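Caderno da oficina, 7 de abril
Tempo de leitura: 4 minutos

Assunto: montagem de engrenagens sobre placa de base redonda. Revisão do procedimento e das condições da bancada.

1. Situação à abertura

A série Vorier foi retomada de manhã, após a interrupção registada em fevereiro. Permanecem válidas as instruções então aprovadas, com as alterações que adiante se consignam. O lote em apreciação é o 653, recebido de Kututthorpe em duas caixas, ambas com a cinta intacta. A guia de remessa foi conferida e arquivada na pasta verde.

Registe-se que a guia continua a designar por "suporte" a peça que neste caderno se denomina "placa de base". Mantém-se a segunda designação em todos os registos internos até que o fornecedor uniformize a sua nomenclatura. O pedido nesse sentido foi renovado por escrito.

2. Preparação da superfície

A bancada foi limpa com pano seco, seguido de pano humedecido com álcool isopropílico, e deixada em repouso antes da colocação de qualquer peça. Não se utilizou o produto da marca anterior, que deixava película e fazia deslizar as placas.

Confirma-se a preferência pela superfície preta e mate para este trabalho. As engrenagens pequenas, prateadas, distinguem-se nela com facilidade, e a placa branca fica bem delimitada. Na superfície clara usada em fevereiro perdeu-se tempo à procura de peças que estavam à vista de todos. Fica por resolver o pó, muito visível no preto, que obriga a repetir a limpeza a meio da sessão.

3. Colocação da placa

A placa é pousada, sem fixação. Discutiu-se de novo o uso de fita de dupla face na face inferior. A fita melhora a estabilidade, mas deixa resíduo e altera ligeiramente a altura, o que prejudica a comparação com os ensaios já feitos. Decidiu-se não a utilizar neste lote. Caso se observe rotação da placa durante o encaixe, o ensaio é anotado como "com rotação" e não se repete.

4. Engrenagens

Antes da montagem, cada engrenagem é examinada à lupa, com atenção às rebarbas na base dos dentes e no bordo do furo. Foram separadas 20 para a sessão. Destas, 11 passaram sem observações. As restantes apresentavam rebarba ligeira no furo e foram postas à parte, em saco identificado, para acabamento manual. Nenhuma foi rejeitada em definitivo.

Recomenda-se que o acabamento seja feito com a lima fina e nunca com lixa. O pó da lixa aloja-se entre os dentes e só se dá por ele quando a engrenagem já está no lugar. O estojo da lima fina tem o fecho partido, pelo que deve ser transportado na horizontal.

5. Encaixe

A engrenagem deve chegar à placa na vertical do pino e descer sem pressão lateral. Se não descer à primeira, levanta-se, roda-se ligeiramente e torna-se a descer. Forçar nesta fase marca o bordo do furo, e a marca confunde-se depois com a rebarba de origem. Foi esta, com toda a probabilidade, a razão das discrepâncias entre as folhas de fevereiro e as do relatório Mokgethi, cuja revisão continua pendente.

Quanto à lubrificação, os ensaios fazem-se a seco. O óleo Kusari só será introduzido depois de concluída a comparação a seco, e em bancada separada, com panos próprios. Pede-se aos colegas que não guardem o frasco na gaveta das engrenagens, ainda que fechado.

6. Pendentes

Folha de registo: falta uma coluna para a orientação da engrenagem à chegada. Enquanto não for impressa a nova versão, anotar na margem direita, a lápis.

Calibre de furos: está na verificação periódica. Usar o de reserva e indicar esse facto na folha.

Caixas de Kututthorpe: não deitar fora as divisórias de cartão, que servem para o saco das peças em acabamento.

Iluminação: o candeeiro do lado da janela produz reflexo nos dentes e dificulta a leitura da posição. Experimentar com ele desligado e anotar a diferença.

A placa de base e a engrenagem sobre a bancada preta:
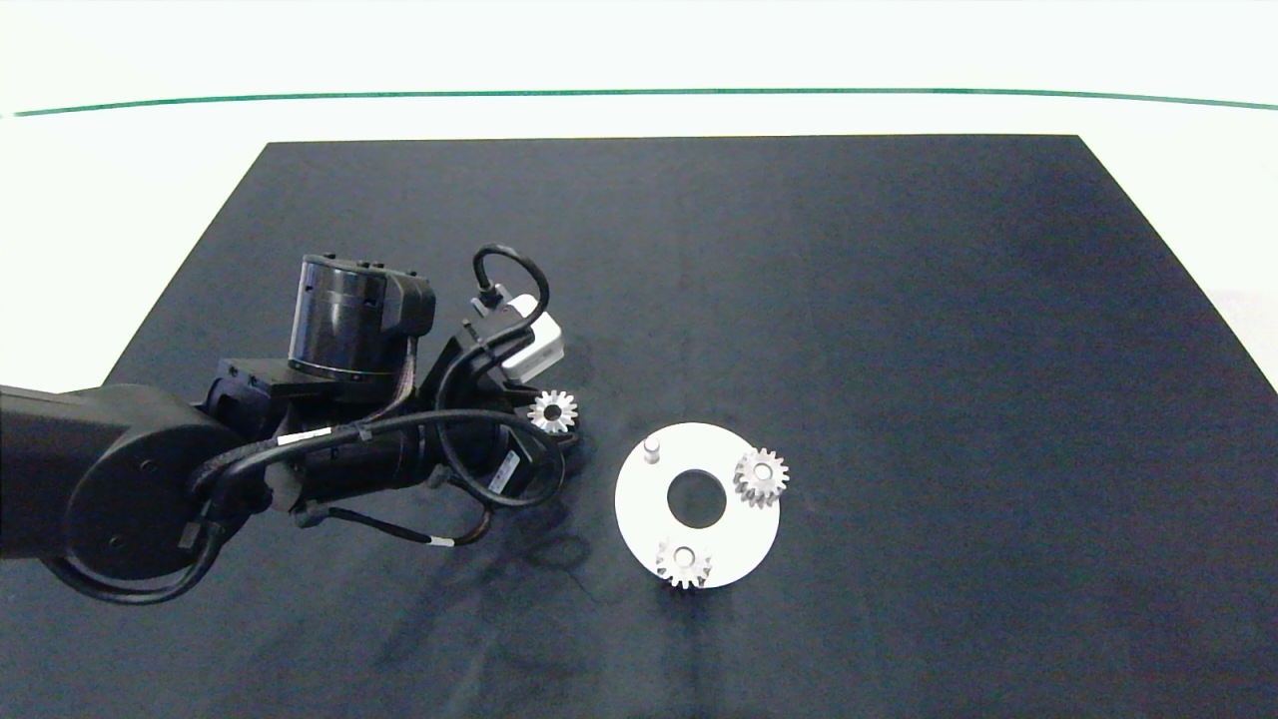
Quanto à fita de dupla face, peço que a decisão seja reconsiderada no próximo lote. Usei-a durante os ensaios de fevereiro e o resíduo saiu por completo com álcool, desde que a fita fosse retirada no próprio dia. A diferença de altura pode ser medida uma vez e descontada nas folhas. Concordo em manter este lote sem fita, para não misturar condições, mas solicito que a coluna nova preveja também esse dado.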